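Murkport Allotment Society
Minutes of the September meeting, 7:00 p.m.

Present: Dionysis Michailidis (chair), Ningsih Lumbantobing (minutes), 14 plot holders.

1. Previous minutes
Approved with one correction: the hose fittings were bought for the Prurkavside plots.

2. Water bill
The summer bill came to $1,376. Plot fees go up to $68 from next season. Carried, two against.

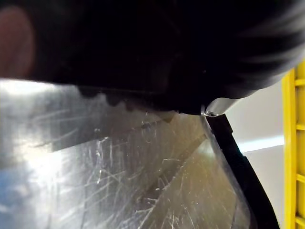

3. Compost delivery
Voicu quoted $300 for one load, delivered to the lower gate. Ningsih will order.

4. Fence
The north side needs 86 feet of new wire. Dionysis has asked for a second quote.
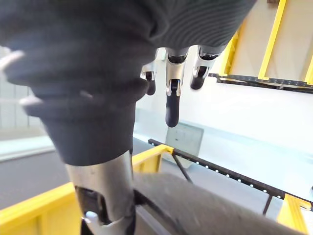
Work will wait until that quote is in. Plot holders along the north side should move their beans and netting back from the fence.

5. Other business
Lock code to change. Meeting closed 8:10 p.m.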